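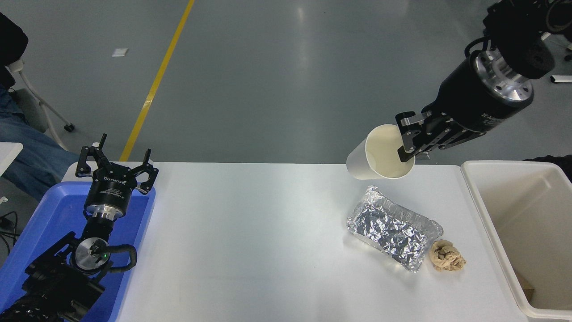
Paper cup scheme at Lullgate extended to second site

A collection scheme for used paper cups at the Lullgate business park is to be extended to the neighbouring Wornau estate in January, following a trial that recovered enough material to fill a full lorry load for the mill.

The trial was run by the waste contractor Botaveck. It placed separate cup bins in the shared kitchens and beside the main canteen. Each bin has a drain at the top for leftover liquid and a set of vertical tubes below it, into which the cups are stacked. Lids and sleeves go into a separate compartment.

Paper cups are difficult to recycle through ordinary mixed paper collections. The board itself is good quality fibre, but the inside of most cups carries a thin plastic lining which stops the drink soaking through. In a standard paper mill the lining does not separate in the time the pulp spends in the tank, and the cups are removed with other rejects. A small number of mills have equipment that pulps for longer and screens out the film. They will take cups only if the load is clean and contains little else.

Contamination has been the main obstacle. Botaveck said loads from the first weeks of the trial contained food packaging, foil, tea bags and plastic cutlery at levels above the mill's limit of 3 per cent by weight. Two of the early loads were downgraded and sent for energy recovery. The contractor then replaced the open-topped bins with the tube design, which will not accept anything much wider than a cup. Loads collected after the change have all been within the limit.

Stacking also reduces the space taken up. Loose cups are mostly air, and the cost of moving them has been a common reason for ending similar schemes. A single tube stack occupies a small fraction of the volume of the same cups thrown in a bag. Under the new arrangement each bin is emptied when it holds 200 cups, compared with daily emptying of the older bins whatever they contained.

The park's management company said the scheme now collects almost 2000 cups on a normal working day. It did not give a figure for the number of cups sold on the site, so the share being recovered is not known. Cups taken off the premises are not covered.

The canteen operator, Assunção, has changed its cup supplier as part of the extension. All sizes will now use the same board and the same lining, and the printed sleeve has been dropped in favour of a plain double wall. Dark inks lower the value of the recovered fibre and the mill had asked for them to be kept to a minimum. Drinks prices will not change. The existing discount for customers bringing their own cup remains in place.

Foil wrapping from hot food will continue to be collected separately at the canteen. Tenants are asked to scrunch foil into a ball before putting it in the metals bin, as flat or small pieces are easily lost on the sorting line and may end up with the paper. Foil with heavy food residue should go in general waste. Crisp packets and other metallised film look similar but are plastic, and spring back when scrunched. They are not accepted in either stream.

At Wornau the bins will be placed on the ground floor of each block, with upper floors to follow if the contamination limit is met over the first quarter. The estate has no central canteen and most cups there come from two kiosks and a petrol station on the access road. Botaveck expects a higher proportion of cups from outside suppliers, some with compostable linings. These linings can be handled by the mill in small amounts but are not suitable for the park's food waste collection, despite the wording on some packaging.

Tenants at both sites will receive a revised waste guide before the change takes effect. Cleaning staff will no longer be expected to sort cups left on desks or in meeting rooms, which go into general waste unless carried to a cup bin. The contract is to be reviewed after a year, when full tonnages for both sites will be published.

September 27, 2024

Search this site Search Enter keyword or postcode

Share this 46 shares 3 comments

Comments

kettle_end
The drain on the second floor one blocks constantly. People tip soup down it. Could the new ones have a coarser grid or at least a sign?

Block C tenant
Will Wornau get a metals bin as well? The article only mentions cups. At present all our foil goes in general waste.

mugs4ever
We got rid of paper cups in our office completely and bought a dishwasher. Paid for itself fairly quickly. A bigger discount for bringing your own would do more than any bin.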